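Masora Awards: who is voting for these people?
TV and Celebrity > Awards season

plumduff
So the Masora viewers' awards list is out and the lead from Plosov has Star of the Year again. Second time running. I like the show well enough but he was in it for maybe half the series and spent most of that in a coma. Did anyone here vote for him?

tessellate
I did, twice. You were allowed one vote per email address, so make of that what you will.

plumduff
That's rather my point. The site says 1,491 votes for the top category. I've seen village marrow contests with a better turnout.

Gannet_67
Where are you getting 1,491? The press release I read said "thousands". If it's under 2,000 somebody in the publicity office needs a word with themselves.

plumduff
Bottom of the results page, small grey type. Go and look.

Gannet_67
Fair enough, it's there. Still think you're being harsh. He carried the hospital episodes and the scene with his mother was the best thing on telly all spring.

oldbroadcaster
He was lying down with his eyes shut, Gannet. The mother carried it, and she wasn't even nominated.

marrowfat
Best Newcomer going to Ait Ali bothers me more. They're a good duo but they've been presenting for years, just on the other channel. Do the rules say what counts as new?

tessellate
Rules say "new to the audience". Which audience, it doesn't say.

oldbroadcaster
It means new to Utonia, who sponsor the thing and happen to have signed them in May. I'm sure that's a coincidence.

Gannet_67
Do you have anything to back that up or is it just a feeling?

oldbroadcaster
A feeling and thirty years of watching these things get carved up. No, I can't prove it.

marrowfat
There was a piece on the fan blog that half answers this, pasting it in as the link keeps dying on me.
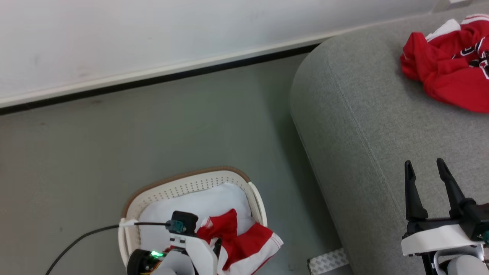

Words: Ľubomír Kadlec | May 22, 2026 | Filed under: Awards

The organisers told me the shortlist was drawn up by a panel of editors and then put to viewers, with the public vote worth 45 per cent of the final score. They would not say who sat on the panel. I asked whether any of them worked for the sponsor and was told the question "wasn't relevant to the spirit of the evening". I have asked again.

plumduff
So even if all of us had voted for the mother it could have been overruled. Lovely.

Gannet_67
She wasn't on the shortlist so you couldn't have. And plenty of awards use a panel. I don't see the scandal.

tessellate
The scandal is I paid for a ticket. The room was meant to hold around 500 and my row was me and two coats.

oldbroadcaster
Has he had a reply yet, the blog chap?

marrowfat
Not that I've seen. I'll post it if he does.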